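*Notes for the Umstead talk, Wednesday. Slot is right after lunch so keep it moving. Javiera is running the clicker, nod at her for slides.*

**Opening (don't rush)**

Hi everybody, thanks for coming back from the sandwiches. I'm Renata Piątek, I run a small repair and assembly shop, and I've spent a good chunk of this fall living with the Florkach bench kit. I paid for it. No discount, no free cables, and I owe Jistetti (they're the people who sell it) nothing except one late invoice, which I'll get to.

Quick show of hands: who has a robot arm at work? Keep your hand up if it did something useful last week. (Wait. Let them laugh if they want to.)

**What you get in the box**

The kit is an arm, a two-finger gripper, a little camera that sits down at the wrist, a controller, and a year of the Stelmakh software. You bring your own table. Mine is screwed down to the floor now because the first one walked.

Setup took me and Javiera 2 days. The brochure says one afternoon. I think one afternoon is fair if you've done it before and your network person picks up the phone, and mine is me.

Say something nice here about the manual! It really is good. Big drawings, bolt sizes printed right next to the bolts, and a fold-out page for the cable routing that I ended up taping to the wall.

**Tool fetching (the bit everyone asks about)**

*Slide: wrist view. Leave it up through the question.*

So the job I bought it for is putting away and handing over hand tools. Screwdrivers, pliers, the stuff that wanders off. I wanted it working on an ordinary pegboard with ordinary tools, no foam cutouts, no special trays. This is the view the software gets from the wrist, fingers open, pliers on their hook and screwdriver handles sticking up out of the cup.
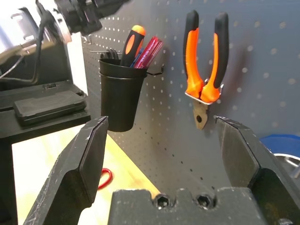
**Do you have to teach it every single tool separately?**

You teach it a grasp for each general shape, and then you correct it when it guesses wrong. A new screwdriver usually works off the grasp you already taught for screwdrivers. Pliers needed their own lesson, and anything floppy, like a tape measure with the tape out, I've given up on for now.

*(That one always comes up, so I'd rather get it in early. If somebody pushes on it, tell the tape measure story, but only the short version.)*

**How it did**

I ran 100 fetches in October, on the same shift pattern we normally work, people walking past, radio on. It missed 11. I wrote every one of them down in a notebook like my grandmother with her bridge scores.

Most of the misses were handles standing too close together. It goes in for one screwdriver, nudges the neighbor, and then gets fussy and backs out. I'd much prefer fussy to brave! Spreading things out helps a lot, and so does not cramming every driver you own into one cup.

The rest were reflections. Shiny metal under our old overhead lights gave it trouble in the late afternoon, so I swapped one lamp for a softer one and moved on with my life.

*(Pause for water. Check the clock, should be near the halfway mark.)*

**Things I grumble about**

- The finger pads. They come off with a tiny screw that wants to live under my workbench forever. Order spares with the kit.
- Stelmakh updates itself at login unless you dig through three menus. I lost a morning to that.
- Support is friendly but slow. My late invoice was late because I was waiting on an answer about it, and we all felt silly.
- The stop button is on the wrong side if you're left-handed. Javiera is left-handed. Javiera has opinions.

**Would I buy it again**

For my shop, yeah. We're small, we do fiddly one-off jobs, and having a tool handed over while I've got both hands inside a housing is lovely. If you do long runs of the same part, I'd look at something faster and dumber. If you have nobody who enjoys poking at settings, rent first. Jistetti does a rental and I wish I'd known that in the spring.

Budget some extra money for the table, the lamp and the spare pads. Put the arm where people can see it from the door, too. Everyone got used to it much quicker once we moved it out of the back corner.

**Questions**

Javiera Fuentealba has the other mic. Taught grasps and my miss list are on the handout by the coffee. If they ask about price, give the range and say to call, the quote changes with the gripper you pick.

*(If there's time left: the tape measure, long version.)*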